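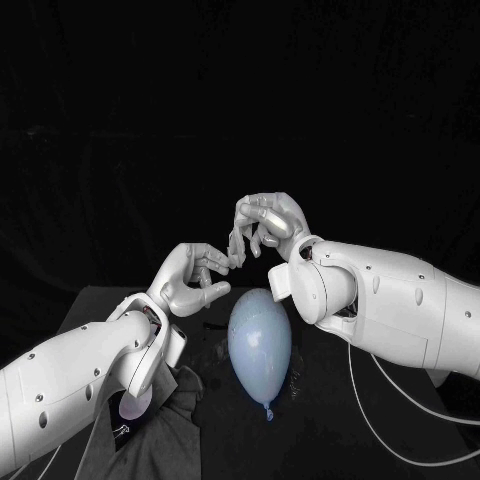
Pale blue balloon on a dark table, knot at the bottom

Travel Help > Walking and Islands > Ketilsson coast path
Two days on the Ketilsson path without a car, is it doable?
Asked by marrowfat, 25 August 2007

Hello all. My sister and I have got ourselves a bit tangled up planning this one so I'm hoping somebody has been more recently than our guidebook, which still lists a ferry that stopped running years back.

We've got a long weekend and want to walk the Ketilsson path from Prallthorpe round to Arnine, sleeping one night somewhere in the middle. We're both reasonably fit (I do a lot of hills, she does a lot of swimming and says it counts). No car. We'd come in on the train to Prallthorpe and need to get back there at the end for the train home.

What I can't work out is this. The map shows the path going straight along under the cliffs after the lighthouse, but a chap in our walking club says that bit is shut and you have to go up and over. Is that right, and if so how much longer does it take? Also is there anywhere to stay in Pritov that isn't the big hotel? I rang them and it was 105 for a twin without breakfast, which I thought was cheeky.

And the bus back from Arnine. Does it run at weekends out of season? The timetable I found has a little letter next to it and no key to tell you what the letter means!

Thanks in advance. Happy to camp if we really must, but she isn't keen.

3 answers, most helpful first

Answer by Lærke Bisgaard

Your chap in the walking club is right. The lower path past the lighthouse has been closed since the slip in June and I don't think they're in any hurry to open it. There's a fence and a notice, and the diversion goes up the steps behind the keepers' cottages, across two fields and down again into Pritov by the chapel. I walked it a few weeks ago with a heavy pack and it put an hour on my day, and I am slow on steps. Without the pack you'd do better. It's a nicer walk than the low one if you ask me, you get the whole bay laid out and there was a breeze, but the second field is a bog after rain so wear proper boots and keep left along the wall.

For sleeping, try the rooms over the bakery in Pritov. They don't advertise, you ring the bakery in the morning before they shut at lunchtime and ask for the rooms. Clean, a bit creaky, shared bathroom, and you'll be woken early by the ovens going (lovely smell though, and you can be down the stairs and eating a hot roll ten minutes later). We paid less than half what the hotel wanted from you. Take cash.

The other thing I'd do is walk it the other way round! Get the bus out to Arnine first thing and walk back to Prallthorpe. Then you aren't standing at a bus stop on tired legs wondering whether it's coming, and if you're late off the hill there's always a later train. The only drawback is you get the wind in your face on the second day more often than not.

There's water at the chapel tap and at the lighthouse car park, nothing in between.
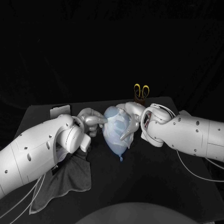 Balloon with a whitish, wrinkled layer over much of it; yellow-handled scissors behind

Answer by Þórarinn Kvaran

Bus is the 826. The letter will be the school days one, I had the same trouble. There is a weekend bus but it's on a separate sheet, which they keep in the tourist office at Prallthorpe and don't put up at the stop. When I did it there was one late morning and one at teatime and that was your lot. Miss the teatime one and it's a taxi, and the taxi has to come out from Prallthorpe to get you so you pay both ways.

I'd agree with going to Arnine first. Didn't know about the bakery, wish I had. I stayed at the hotel and the window wouldn't shut.

Answer by gullwatch

never done the whole thing but we did the lighthouse bit with the kids when they were small and it was lovely, take a kite

Comment from marrowfat

Brilliant, thank you both (and gullwatch, the kite is going in the bag). Arnine first it is. Lærke, do you remember if the bakery does the rooms all year or only in summer? I'll ring them anyway but I've had no luck getting through so far, it just rings and rings.

Comment from Lærke Bisgaard

We've stayed in winter so it can't be only summer. Try before nine, they're out the back after that and don't hear it.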